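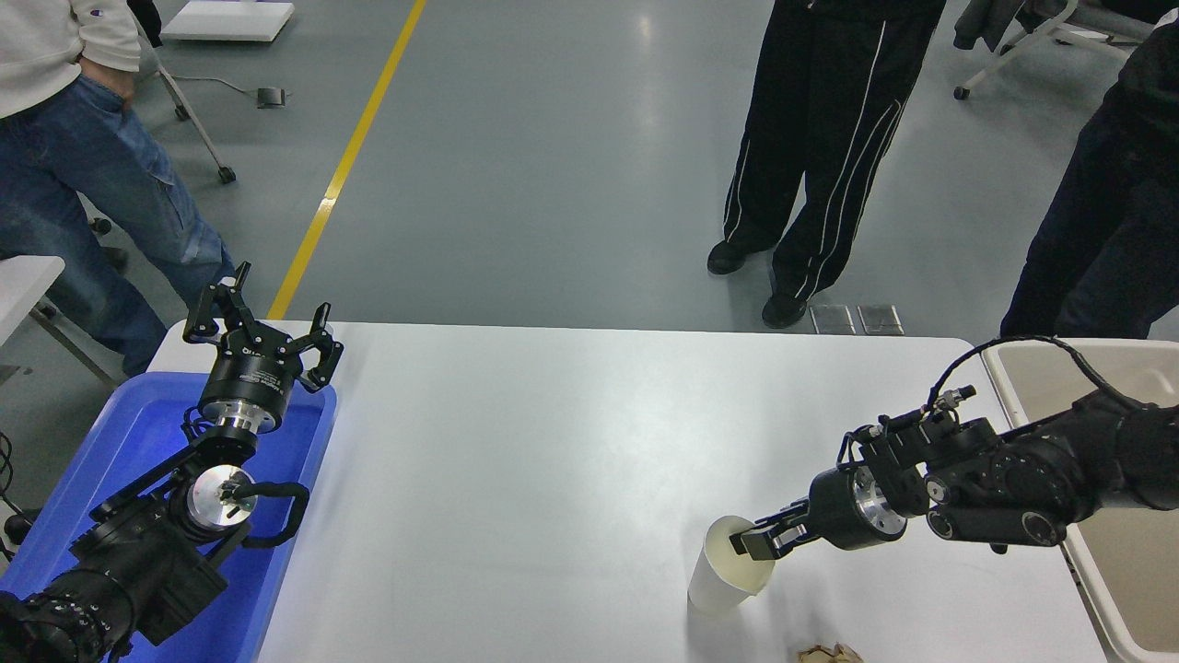

Color has three parts, and once you can pull them apart you'll never look at a paint chip the same way again! Hue is the family name: red, yellow, blue. Value is how light or dark the color is. Saturation is how strong it is, meaning how far it sits from plain gray. Take the blue plastic bin at the left end of the white table. Its hue is easy to name and its saturation is high, while the gray floor beyond the table has almost no saturation at all. Squint until the colors fade and you're left comparing values only - painters do this all day long.

Search the course pages Search Go

Week 6: Neighbors change colors

Now for my favorite part of the whole course. Put a small gray square on a yellow sheet and an identical square on a blue one. The first will lean a little toward blue, the second a little toward yellow, and they came from the same tube! We call this simultaneous contrast. It works on value too, so a mid gray looks darker on white than it does on black. Cut your squares from one painted sheet so you know they match, then try to talk your eyes out of it. (You can't. I've been trying for years.)

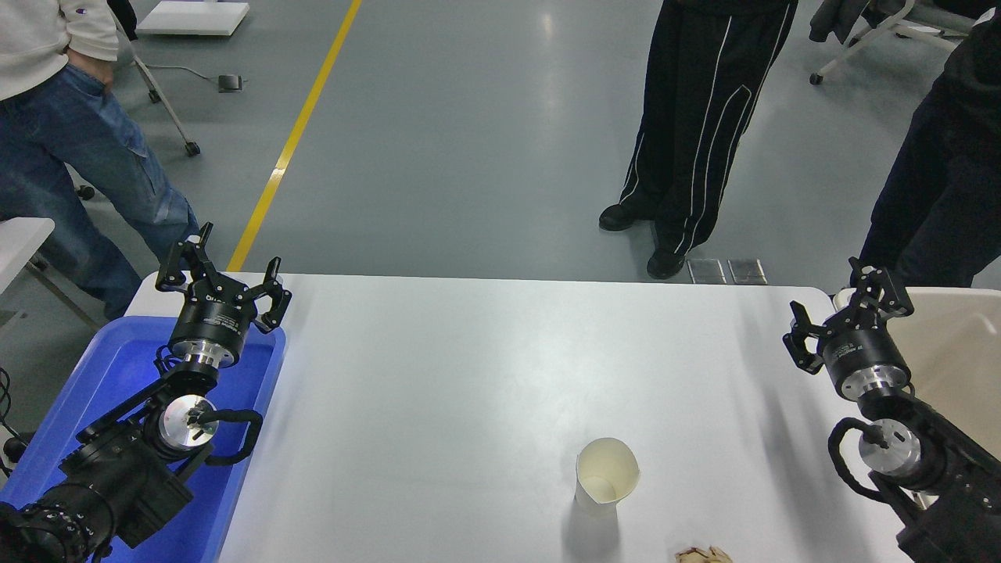

Does mixing a color with white only change its value?

It changes the saturation as well. A tint is lighter than the color you started with and usually weaker, and some blues even drift a bit toward purple on the way up. Mix a strip of five steps and look for it.

For next time: paint one strip from full blue to white and one from full blue to a matching gray. Keep the steps even, label the backs, and bring both to Room 172. Daylight is best for checking them, so come early if you can - the Orkdale side has the big windows.

Naheed Lodhi

Comments

tresus_k: My gray square on yellow looked nearly lavender. Is that too far?

N. Lodhi: Lovely! Depends on the yellow. Bring it in and we'll all look.

Jatoi: Can we use gouache for the strips?

N. Lodhi: Yes, gouache is great for this. Let each step dry before you judge it.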